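Search this forum Enter keywords Go

Clavstead council: coalition talks extended again

soturari_line
The deadline was 16:00 and now the two groups have ten more days. I voted in February and we still have no council leader. Does anyone know what they disagree about?

milk_and_ledger
The bus contract, mostly. Risora wants the route to the hospital kept in public hands. The Chauhan group wants to open it for bids. Everything else was agreed two weeks ago, as I understand.

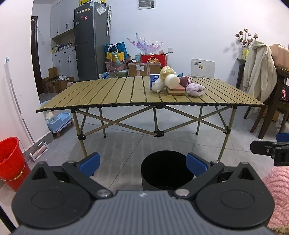
Photo: Wilmer Yupanqui

W_Yupanqui
I read the draft agreement, all 85 pages. The bus contract takes one page. The longer part is who gets the chair of planning, and I think this is the real problem.

milk_and_ledger
I don't agree. Planning was settled, both sides said so on the radio.

W_Yupanqui
They said "close to settled" – for me it is a different thing. Please listen again to the second half.

soturari_line
Risora won by 3,173 votes. Why must they give planning to anybody?

harbor_end
Because they have 16 seats and need 18. Votes do not pass a budget.

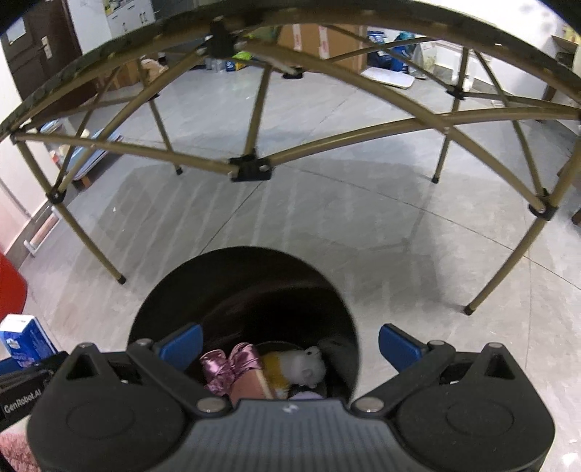 Re: What happens if there is no deal?

soturari_line
Then do we vote again?

harbor_end
Not immediately. The old leader stays for daily business only, and the region can send an administrator. I would prefer this to a bad agreement.

W_Yupanqui
I would not. An administrator can't start new projects, so the school roof in Soturari would wait another year. My daughter studies there.

milk_and_ledger
On the roof we agree. On the radio interview, I listened again and he says "close", so I was wrong about that. I still think it is the buses.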